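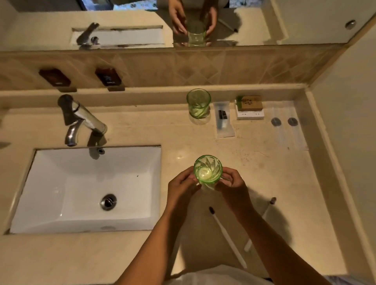 Wie viele Aufzeichnungen liegen zum Ende des Berichtszeitraums vor?

Im Teilvorhaben Sanitärbereiche sind 543 Aufzeichnungen erfasst, von denen 400 die Prüfung bestanden haben und in den Trainingsbestand übernommen wurden.

Zwischenbericht zum Vorhaben Domora
Teilvorhaben Sanitärbereiche, Stand: Sonntag, 22. März
Vorgelegt von: Hacer Polat, Projektleitung, Standort Brastport

1. Gegenstand und Einordnung

Im Vorhaben Domora werden Beispielhandlungen aus der Zimmerreinigung und Zimmervorbereitung gesammelt, mit denen ein lernendes Greifsystem trainiert werden soll. Der vorliegende Bericht betrifft ausschließlich die Arbeiten an Waschtischen. Die Teilvorhaben Bettenbereich und Minibar werden gesondert berichtet.

Aufgezeichnet wird aus der Kopfperspektive, mit Blick auf beide Hände und die Ablagefläche. Die Aufgabenliste wurde im Dezember mit dem Zuwendungsgeber abgestimmt und seither nicht verändert. Sie umfasst das Aufnehmen, Wenden und Abstellen von Trinkgläsern, das Ordnen von Zahnbürsten und verpackten Kleinartikeln sowie das Freiräumen der Fläche neben dem Becken.

2. Durchgeführte Arbeiten

Die Aufzeichnungen fanden an zwei Standorten statt. In Brastport stand ein Musterbad zur Verfügung, in Fulville konnten Gästezimmer außerhalb der Belegungszeiten genutzt werden. Die Waschtische in Fulville haben sich für das Vorhaben als besonders ergiebig erwiesen: Wandspiegel, verchromte Armaturen und helle Steinflächen erzeugen Spiegelungen und Schatten, die im Musterbad nur eingeschränkt nachzustellen sind.

Ein Schwerpunkt lag auf der beidhändigen Handhabung von Gläsern. Das Glas wird von einer Hand gestützt und von der anderen seitlich gefasst, anschließend geneigt und wieder abgestellt. Grünlich getönte Gläser mit strukturierter Oberfläche wurden bewusst einbezogen. Die bisherigen Modelle erkennen den Rand solcher Gläser weniger sicher als den Rand glatter Ware, insbesondere wenn die Hand zusätzlich im Spiegel erscheint.

Die Ablagefläche wird vor der Aufzeichnung nicht vollständig geräumt. Seife im Karton, Artikel in Klarsichtverpackung und Zahnbürsten verbleiben am Platz, sofern die jeweilige Aufgabe dies zulässt. Damit entspricht das Material den Bedingungen, unter denen das System später eingesetzt werden soll.

3. Prüfung und Beschriftung

Die Prüfung erfolgt in zwei Stufen. Zunächst wird festgestellt, ob beide Hände während der gesamten Handlung sichtbar sind und die Aufgabe vollständig ausgeführt wurde. Danach werden Beginn und Ende der Teilhandlungen in der Anwendung Yurt markiert und mit den vereinbarten Bezeichnungen versehen.

Von den nicht übernommenen Aufzeichnungen wurden 79 wegen verdeckter Hände endgültig ausgeschlossen. Die übrigen 64 befinden sich in der Nachprüfung. Es handelt sich überwiegend um Fälle, in denen das Ende der Handlung von zwei Bearbeitenden unterschiedlich gesetzt wurde. Die Anleitung zur Beschriftung ist an dieser Stelle präzisiert worden: Maßgeblich ist der Zeitpunkt, zu dem sich die letzte Hand vom Gegenstand gelöst hat.

4. Abweichungen vom Arbeitsplan

Die Aufzeichnungen in Fulville begannen zwei Wochen später als vorgesehen, da die Nutzungsvereinbarung für die Zimmer erst nach Rückfragen zum Datenschutz unterzeichnet werden konnte. Der Rückstand ist bei der Aufzeichnung aufgeholt, bei der Beschriftung besteht er fort. Zusätzliche Mittel werden hierfür nicht beantragt.

Die Regelung zu Spiegelflächen wurde ergänzt. Aufzeichnungen, in denen das Gesicht der ausführenden Person im Spiegel erkennbar ist, werden vor der Weitergabe unkenntlich gemacht oder gelöscht. Spiegelbilder der Hände und Gegenstände bleiben erhalten, da sie für das Training benötigt werden.

5. Ausblick

Im nächsten Berichtszeitraum ist die Nachprüfung der offenen Fälle abzuschließen. Ferner sind 99 weitere Aufzeichnungen mit Zahnbürsten und flachen Verpackungen vorgesehen, die im Bestand bislang unterrepräsentiert sind. Ein erster Trainingslauf auf dem geprüften Material ist in Brastport vorbereitet, Ergebnisse werden mit dem folgenden Bericht vorgelegt.

Um Freigabe der zweiten Mittelrate für das Teilvorhaben Sanitärbereiche wird gebeten. Der Verwendungsnachweis für Personal- und Sachkosten geht der Bewilligungsstelle mit getrennter Post zu.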